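3.2 Storage habits and product turnover

Households in the Niswood sample kept their personal care products in one of 2 kinds of place: closed cabinets or open shelving. Of the 492 households that returned a complete diary, 276 used open shelving for the items they reached for daily. The rest kept the same items behind a door or in a drawer. Renters were more likely to use open shelving than owners, and the gap remained after we adjusted for floor area.

Figure 4 shows toiletries on an open shelf. Towels and containers often shared a compartment, which made it harder to assign shelf space to a single category. We coded such compartments as mixed.
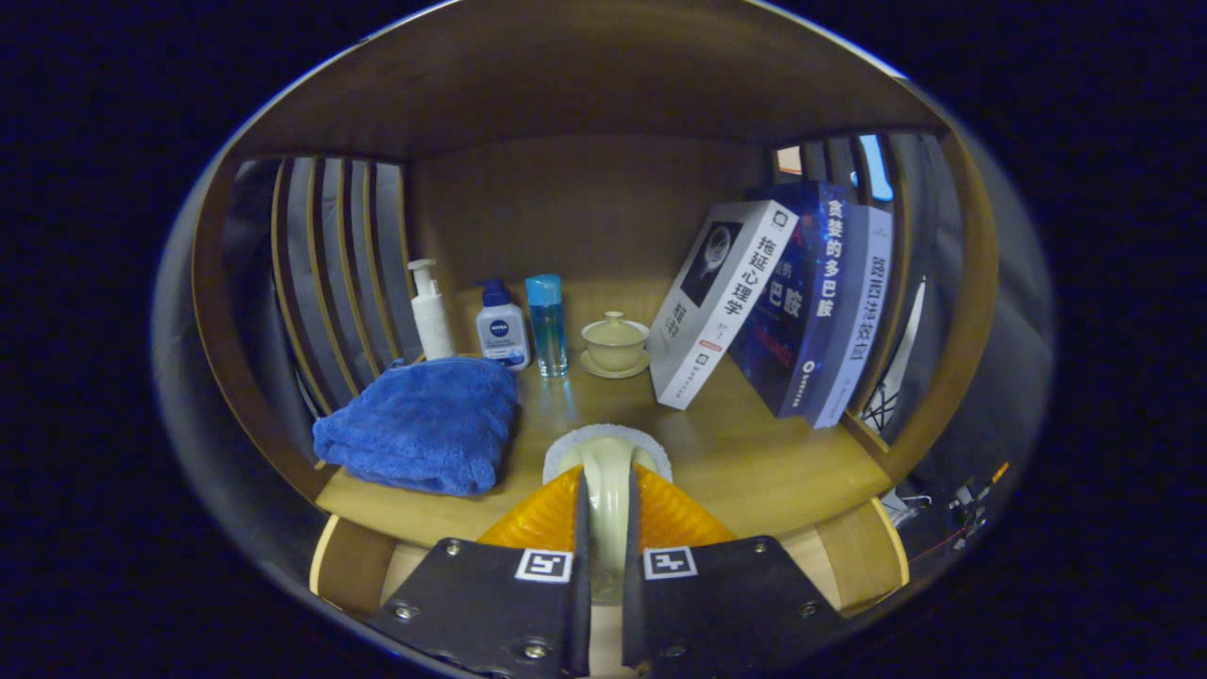 Figure 4. Wooden shelf compartment with a folded blue towel and toiletry containers along the back.

Diary entries were matched to purchase records with the procedure described by Miah. Open storage was linked to fewer duplicate purchases over the study period. Households with closed cabinets bought a replacement before the first container was finished in nearly 20 percent of cases. The effect was weaker in Dranine, where most respondents shopped once a month and bought in bulk. We did not find a similar pattern for cleaning supplies, and the Cleser pilot data were too sparse to test it separately.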